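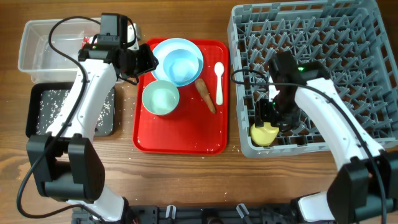

saleo_drifter
How long does cooked rice keep in the fridge? I made far too much and it's day 2.

suha_daher
Four days if it went in quickly. Spread it out so it cools, then put a lid on it.

pantrygoblin
Four is brave. I stop at 2, but I also throw out yogurt for looking at me wrong.

mkt840
My mother left hers on the stove overnight all through August and raised 5 kids.

suha_daher
And I'm sure you were all delightful company – please still use the fridge.

pantrygoblin
Seconded. mkt840, how many of those 5 will eat rice now?

mkt840
Four. The other one married into pasta.

saleo_drifter
So can I fry this or not? The onion is already chopped.

suha_daher
Fry it. Get it steaming all the way through, and don't save what's left a second time.

pantrygoblin
Fine, but I'd have ordered pizza.

saleo_drifter
Frying. Anyone have views on peas?

mkt840
Against.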